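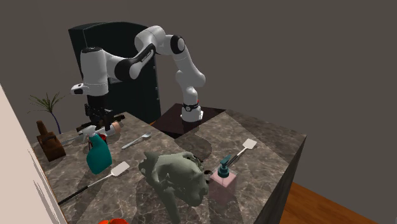 A robot arm over a marble countertop, computer rendering.

CONHOLM, September 19, 2024 – Hrytsenko Jewelers, the family-run repair and restoration shop on Karnville Street, is happy to announce that it will be opening its doors for free pearl restringing evenings, and everyone with a tired old necklace in a drawer is warmly invited to bring it along.

The evenings will be led by Valentyna Chornovol, who has been restringing pearls at the shop for nearly 200 months (she prefers to count it that way, and we have stopped arguing) and who still ties every knot by hand with silk thread.

"People come in holding their grandmother's pearls in a sandwich bag, and they are so worried I will tell them it's too late," said Chornovol. "It is hardly ever too late! Silk stretches and gets dingy with wear, so if you can see gaps between the pearls and the knots, please bring them to me before the strand breaks at somebody's wedding."

Each guest may bring up to 2 strands. Restringing on silk is free during the evenings, and new clasps, in sterling silver or 14K gold, can be added at the usual shop prices. Guests are welcome to sit and watch the work being done, and there will be tea and quite a lot of cake, as there generally is.

The shop will also be showing its new Jindby line of freshwater pearl necklaces, knotted in-house and priced from $299. They come in white, cream and a soft pink that has been very popular with the staff.

Space is limited to nine guests per evening, so we do ask that you reserve a seat at the counter or by telephone. Please leave costume pearls with glued clasps at home, as these can't be safely taken apart.

Media contact: Valentyna Chornovol, Hrytsenko Jewelers, Karnville Street, Conholm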